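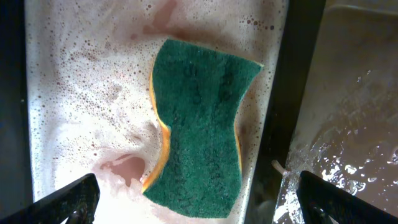 I have been putting together the equipment budget for our dishwashing setup since February, and the arms were the easy part. You get a quote, you argue about shipping, you sign. What I got wrong was everything smaller than an arm. My first spreadsheet had one line at the bottom called "supplies" with a number next to it that I made up. That line was supposed to cover sponges, soap, plates, sauce, towels, replacement gripper fingers and whatever else came up. Look at how close the fingers get to the suds when they go after a sponge floating in a full sink. The fasteners are down there too, near the base of each finger. So now fingers have a line of their own, fasteners have a line of their own, and "supplies" is only soap and sponges.

Some background for people who found this through a search. We are a small shop. Two arms, a table and a double sink, and the job is getting sauce off plates. I do the purchasing because I was the one who complained about the purchasing. Darnell Pennington builds the fixtures and keeps the arms running. Toshiko Noguchi decides what the arms practice each week, so she is the one who uses up the plates.

The number I was given for everything other than the arms themselves was $2,946. I thought that was generous. I had nearly half of it spent before we had washed anything.

Where it went, in the order I remember it:

Grippers. We went with Bidgate for the spare fingers. They were not the cheapest, but they would sell us single fingers, and the other place I called only sold full sets. We wear out one side faster than the other. I bought 4 to start with. Lead time was 14 days, and I had put down zero in the plan because I assumed they sat on a shelf somewhere. If you are planning something like this, ask for the lead time before you ask for the price.

Cables. Budget more length than you measured. I measured with the arms parked, and that was a mistake. Each arm has to reach across the table and the cable has to go with it and still leave slack for the wrist to turn. Darnell wants enough extra to make a loop you could put your hand through. The first set I ordered was too short and Platus charged us a restocking fee to send it back. That fee was not in the plan either.
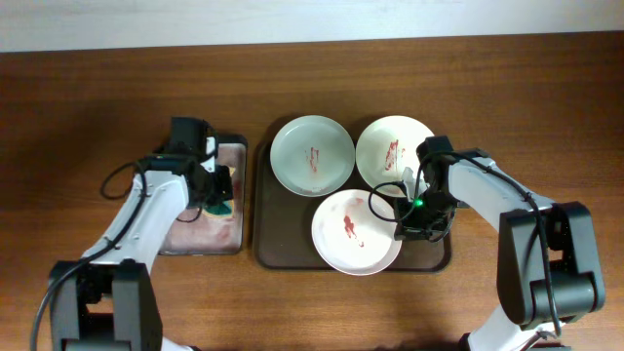 Plates and trays. I wanted to buy one kind of plate, a whole case of it, and be done. Toshiko said no. She wants rims of different widths and whites that don't match, because people's cupboards don't match. We ended up with an assortment, some from a Plilberg order and some from a thrift store. The thrift store ones cost less than the gas to go get them. The trays came out of somebody's kitchen and I have them on the sheet at zero dollars, though I should probably put in a real price in case we have to replace them.

Sponges. We use the ordinary two-sided kind with the green scrubber. I tried to save money with a bulk pack of plain rectangles and Toshiko sent me back for the ones that pinch in at the middle. Fine. The price difference is small. I buy them two months ahead now so that we don't get switched to a different shape halfway through a block of work.

Sauce. Yes, it has a line. It is a small line but it never goes away.

The table. This is where I would spend more if I could do it over. We used a wood tabletop we already had, and it looks nice, but it has arms bolted at the front and a sink's worth of water going on in the same building. Stöckli quoted us a top with a sealed surface and a drain channel. The quote was more than what I had left, so it went into next year's request. Until then we wipe it down at the end of the day and Darnell checks the mounts.

A few things I changed in the sheet after all this. Every part that goes near water has a replacement date, even if the date is a guess. Shipping is its own column. Anything we already owned gets listed with what it would cost to buy, so the next person does not think a setup like ours is free. And I keep a reserve that I am not allowed to touch until the second half of the year. Last time I had no reserve, and I spent an afternoon explaining a restocking fee.

The next request is due soon. I still have to get a second quote on the tabletop, and Darnell has asked for a box of spare fasteners, the exact ones, not "similar." He wrote the part number on a sticky note and put it on my monitor.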